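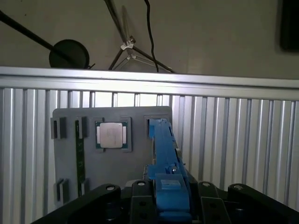 2021年4月6日 Clernstead 工坊 Anden 台

接上次。底座重新找平,四个地脚都拧过一遍,左后那个的锁母有滑牙,先用平垫顶住,待换。找平后重跑基准点,Z 向读数比上次低,记在本子后页的表里,这里不重抄。

立板(灰色那块)按新位置固定,板面到底座法兰中心的水平距离定为 400 mm。原先放得更近,肘部收得太紧,取内存条那一侧时手腕容易碰到软限位。改到 400 之后整条轨迹能一次规划出来,中间不用再加过渡点。立板后面的波纹板没有动,上方的铝横梁也没有动,手腕抬高退出时要注意横梁,碰撞模型里横梁外扩了一圈。

蓝色加长件装夹:两根中间手指对夹,指板贴平,夹紧后用手左右扳,根部不应有可感的转动。今天第一次装上时有轻微转动,拆下来看,指板上有一层旧胶,刮掉重装,正常。夹持力设定没改。加长件中段那颗小螺丝用扭力批补了一次,没有点螺纹胶,等形状定下来再点。

工具坐标系重标。四点法做了两遍,第一遍残差偏大,原因是尖端有弹性,碰针时压得太实。第二遍改为轻触,每次靠近都从同一侧来,残差可以接受。结论写给后面用的人:加长件装夹后必须重标,不要套用上一次的文件。旧文件已改名加后缀,脚本 Given 启动时如果读到旧名会直接报错退出。

立板上的几个点位,按顺序:

1. 处理器座(中上,灰色方框)。接近方向垂直板面。处理器在框里有一点活动量,示教点取框的中心,不取芯片中心。

2. 内存条(左侧,上下各有黑色卡夹)。卡夹开口对中不好,下面一组略偏。绿色条能放进去,但退的时候会带一下。准备把下面一组的固定孔改成长孔。

3. 右上方的槽框。加长件尖端伸入深度设为 4 mm。再深尖端会顶到槽底,腕部力读数跳得很快。深度先锁死在脚本里,不开放成参数。

第3点多说几句。从正前方进的时候,尖端的斜面和槽框右边沿会擦。试过把腕部绕自身轴转一个小角度,擦的位置换到了左边沿。最后改成先在槽框外停住,再沿加长件的长度方向进,速度降到单步调试的档位。这样跑了一个下午没有触发保护停。加长件侧面本身不是直的,靠眼睛判断平行容易误判,要看坐标。

线缆:腕部那根黑线在 J6 转到负极限附近时绷紧,重新留了余量,扎带松了一格。退回原位时线会垂下来,暂时没挂到东西。

下午转到机箱。Dell 塔式机,侧板拆掉,开口面向机械臂。Saarela 那套底板定位块正好能卡住机箱底框,省了重新画一副夹具。机箱放上去之后量了一次,开口面中心距台面的高度没有落在图纸值上,怀疑是下面垫的橡胶皮被压薄了,把橡胶皮撤掉,直接坐在金属块上。

参考点取了机箱框架上的两个角和主板固定螺丝中的一颗。本来想全用主板螺丝,里面几颗被线挡着,探针进不去。 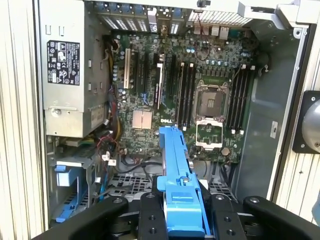
机箱内作业:可达性

处理器插座是空的,压板打开。今天不放处理器,也不碰触点,插座上方设了禁入区,禁入区的下边界留得比较宽。压板打开以后占的空间比预想的大,从下方进来的轨迹要绕。原来的路径是沿主板下沿水平平移,再直进到南桥散热片旁边;现在改成先退到机箱外,换好水平位置再进。慢一些,可以接受。

加长件尖端能到的范围:

主板下沿到 DELL 字样下方:可达,姿态余量大。

两侧内存插槽的下端卡扣:可达。右侧靠近内壁,夹爪右臂先到内壁附近,限制在夹爪宽度上,加长件本身够长。左侧余量稍好。

内存插槽的上端卡扣:直进不可达。腕部俯仰打到 45° 可以到,但是手指外侧离主板下方那片带网孔的底板太近。暂不采用。

电源下方的彩色线束:不进。线会动,模型里没法描述,今天先用扎带拢到左下方,以后每次换机箱都要重新检查。

驱动器位的蓝色卡扣:位置在左下,示教了一个接近点,没有做按压。按压方向还没想清楚,上面那个和下面那个形状不一样,可能要分开处理。

整条机箱轨迹现在是 596 个路点,比想要的多。里面有很大一段是绕压板产生的,规划器在那里切得很碎。试着手动删了一部分,删完腕部出现一次明显的抖动,恢复原样。下次考虑先做一遍样条再重采样,不要直接删点。

腕部相机的光照:机箱内侧的肋板反光,金属件上有亮斑,自动曝光会被带着走,主板跟着变暗。曝光已改成固定值。固定之后看立板偏亮,看机箱正好。两个工位各存一份配置,切换写在脚本里,切换后等两帧再取图。之前没等,取到的是上一份曝光的图,定位偏了,查了很久。

碰撞保护的阈值今天动过一次,往严了调。机箱里误触发增多,主要发生在减速段,应该是加速度前馈没有跟着改。没有继续调,阈值放回原值,减速段的加速度降低。误触发消失。这件事没有根治,记在待办里。

硬盘部分。目标是把夹爪送到硬盘下沿和蓝色托架附近,先只做接近和拍照,不夹。手腕要斜得很厉害才能避开旁边的内存条,从相机画面看过去硬盘也是斜的,人工核对时不要按画面的上下来说方向,统一用机箱坐标系的名字。今天因为这个喊错过一次方向,点动走反了,幸好步距小。
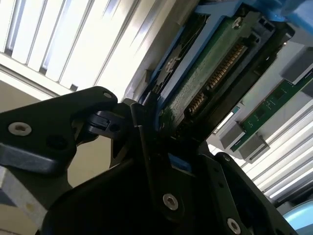
硬盘接近位,电路板一侧朝外;右为内存条及插槽。

接近位的问题有几处。夹爪本体比手指宽,先碰到约束的是本体。模型里本体用的是一个方盒,太保守,规划器经常报无解;换成按外形分块的凸包之后有解了,计算时间变长。分块文件放在 Anden 目录下的 collision 子目录,文件名带 split。

另一处是硬盘的接口。金手指和黑色插座外壳都露在外面,夹爪不许从这一端进。禁入区已加,按外壳尺寸外扩。托架的黑色锁扣框也圈在里面了,以后真要动锁扣再单独开口子。

相机外参复核:在立板工位做的标定,拿到硬盘接近位去验,偏差变大。斜姿态下重力方向变了,怀疑相机支架有微小下垂。支架螺丝全部检查,没有松的。下次在斜姿态下补一组标定图,两组一起解,看残差分布再决定要不要加筋。

拍到的图里,电路板上靠蓝色托架那边有一颗小螺丝,特征比较稳定,可以作为局部定位的参考。金手指反光太强,边缘跳,不用。

脚本改动:

Given 启动时检查工具坐标系文件名和日期,不符则退出。
槽框伸入深度写死。
两份曝光配置的切换,加等待。
机箱进出改为先退到箱外再平移。
减速段加速度单独成一个变量,注释里写了原值。

以上都已提交,没有打标签。打标签等轨迹重采样做完。

待办:

左后地脚锁母,换。
立板下面一组卡夹的孔改长孔,改之前先拍照留尺寸。
596 个路点的轨迹重采样。
斜姿态标定图。
加速度前馈,查控制器手册里参数是否随负载一起切换。
驱动器位卡扣的按压方向,先在台面上用手试,再写程序。
加长件中段螺丝,形状定后点胶。

收工前机械臂回零,夹爪张开,加长件取下放进工具架左格。机箱留在定位块上没拆,下一位要用台子的话请整体搬,不要只抽机箱,定位块的位置已经量过。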